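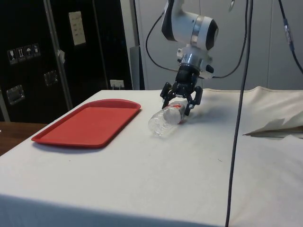 Re: tap water at the Dornby hall

Sofia Antoniadis wrote:
> Do we still need to bring our own water in February? Last time
> the kitchen tap was off and I had 13 thirsty singers on my hands.

Yes please, bring your own. Tap is fixed but the water tastes of pipe -- I wouldn't. Spoke to the hall office, they say 8 weeks for a new filter. We'll see.

Other stuff, quickly:

Rehearsal moves to the small room. Door code 767, same as before.

Altos -- page 8 of the Quintero piece has a wrong note in the old edition, bar 193. Pencil it in. New copies are comming from Chantal.

Recycling: bottles go in the bin by the side door, caps on. Not in the piano room!! Labels can stay on.

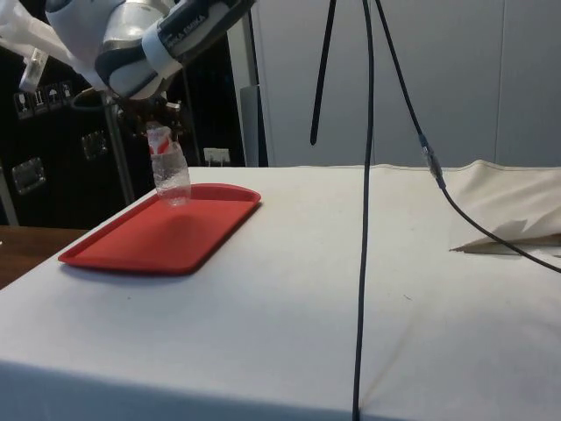
Clear plastic bottle, red and white label, over the red tray.

Parking same as always. Dues can wait til next month.

Gotta run,
Chantal Beaudoin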